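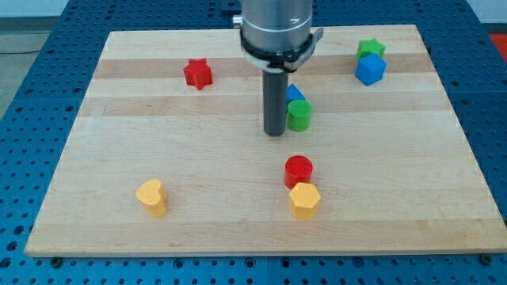 Wendbridge Evening Institute, Department of Aesthetics and Art Theory
Forum > Reading group > Definitions

Thread: Does the institutional account survive the Narkham case?

v_rimkute
Posted 01/10/2018
For those who missed the July session: Narkham is the set of 19 panels shown unsigned at the Okgate gallery, then withdrawn by the maker, who stated in writing that they had never been art. The gallery kept them on the wall. On the institutional account, status is conferred by someone acting on behalf of the artworld. Two parties with standing disagree. The theory gives no rule for ranking them. I take this as a counterexample.
Valdis Rimkutė

plinth6
It's a gap, which is weaker than a counterexample. You need a case where the theory gives the wrong answer. Here it gives none.

v_rimkute
A definition that returns no answer on a central case has failed as a definition. Necessary and sufficient conditions should sort everything.

plinth6
Vague predicates don't sort everything and we keep using them. Also, why is this a central case? Makers almost never withdraw status. They withdraw authorship, and that is a separate act with separate effects.

I. Rätsep
Agree with plinth6 on the last point. Read section 3 of the Butkienė paper again. She separates conferral from attribution and argues that conferral can't be undone once it has taken place. If so, the panels are art and the letter changes only whose name goes on the label.

v_rimkute
She asserts that it can't be undone. The only support is the analogy with baptism, and plenty of conferred statuses are revocable. Citizenship, for one.

I. Rätsep
Citizenship is revoked by the body that grants it. The maker isn't that body on her reading.

quietlemma
Then the maker drops out altogether, and a gallery could confer status on a fire extinguisher over the objection of everyone who built it. Some of us would call that the wrong answer plinth6 asked for.

plinth6
Some of us wouldn't. Does anyone have a scan of her footnote 2? My copy is missing that page.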